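Okik progress note - September 22, 2018
From: Kenneth Lagman

Quick one, full numbers in December.

Perception first. Cloth segmenter retrained, 3,178 labeled images now, up from 1,825. Folded edges still the weak spot. Wood grain throws false edges, worst where a shadow crosses it. Hem detection is new, runs on the wrist view only. Both grippers close in on one cloth is the hard case, arm masks have to be right or the planner treats a finger as a fold.

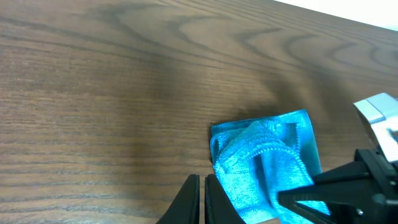
Dionysis Galanis wants to know why we don't drop the hem detector and just grasp at corners. Fair point, but corners go missing once the cloth is bunched. Keeping both for now.

Planner: two-arm collision check rewritten, replans at 60 Hz. Head view picks the target, wrist view takes over for the final approch. Handoff between the 2 is still jumpy.

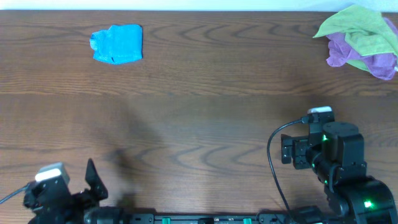
Also still open - heaps. Two cloths overlapping come back as one blob, so no grasp gets proposed. Color split is a stopgap. Need the depth branch merged befor we try anything else.

Budget on track. Log viewer moved to Drovow, no extra cost.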